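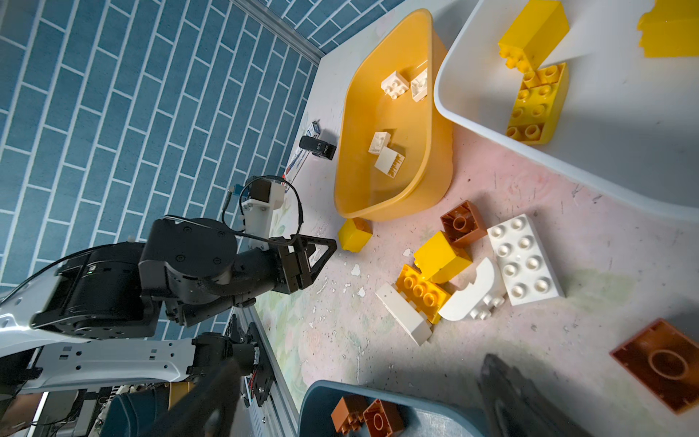

Mereana Hinds has a rule about demonstrations. "If the customer hasn't seen it drop something in the first ten minutes, I drop something for them," she says. "Otherwise they go home thinking they bought a butler."

What they have bought, or are considering buying, is the Clargate bench kit: a pair of small robot arms, a camera for the wrist, a rail to bolt everything to, and a license for the software that learns from what you show it. Hinds runs support for the kit out of a unit in Sturnden, between a tile importer and a place that repairs accordions. She has been doing it for 2 years and has the patience of someone who reads error logs over breakfast.

The starter exercise is sorting toy bricks by color. You set out tubs, you scatter bricks, and you guide the arm through the job until it can be trusted to try alone. The manual suggests 80 demonstrations. I asked whether that was a real number.

"It's a number at which people stop phoning me," she said. "You can get something going with fewer. It'll be very good at the one brick in the one spot where you always put it. Move that brick over a bit and the arm goes to the old spot and closes on air, with tremendous confidence."

Her advice is to make a mess. Turn bricks upside down, lean one on another, leave some in the tubs already. Customers resist this. They line the bricks up nicely, she says, as if company were coming, and then they write in to complain that the arm can't cope with a brick on its side.

Tarık Eren, who bought his kit for the evening class he teaches at Kılıçarslan, a training workshop across town, is one of the people who wrote in. He was happy to be quoted on it. "I sent a long email. I used the word 'unacceptable.' Mereana answered with one line asking me how many of my demonstrations had a brick studs-down. The answer was none."

He has since recorded 200 of them, most with students at the controls, and he rates the kit fairly highly, with reservations. The arms are light and the joints are easy to swap. The gripper fingers hold a rectangular brick well. Arches are another matter. "It picks up an arch the way I pick up a cat that doesn't want to be picked up," he said.

His larger complaint is the cabling, which the brochure shows as a single tasteful line leaving the back of the base. "In the brochure, yes. In my classroom it's a nest." Hinds doesn't argue. She tells new owners to leave slack at the wrist, tie down everything else, and take a picture of the wiring on the day it works.

The price is the other sore point. The full two-arm kit is 1040 dollars before shipping, and the Brenell, its nearest competitor, comes in lower if you're willing to print the brackets yourself. Hinds was surprisingly relaxed about this. "If you've got a printer and a free month, buy the Brenell. I mean it. Then call me when the free month is over."

I asked her what the kit is for, once the bricks are sorted. She thought about it for longer than a sales department would like.

"Teaching, mostly. Some labs. We had a man who wanted it to sort screws, and I talked him into larger screws." A revised gripper is due in November, with softer pads, and she expects it to help with arches and anything shiny. She declined to promise anything about cats.

Eren has the revised gripper on order. In the meantime his class has moved on to sorting by size, which he describes as the same exercise with more arguing. One student wants to know what counts as a medium. Eren has told her to write to support.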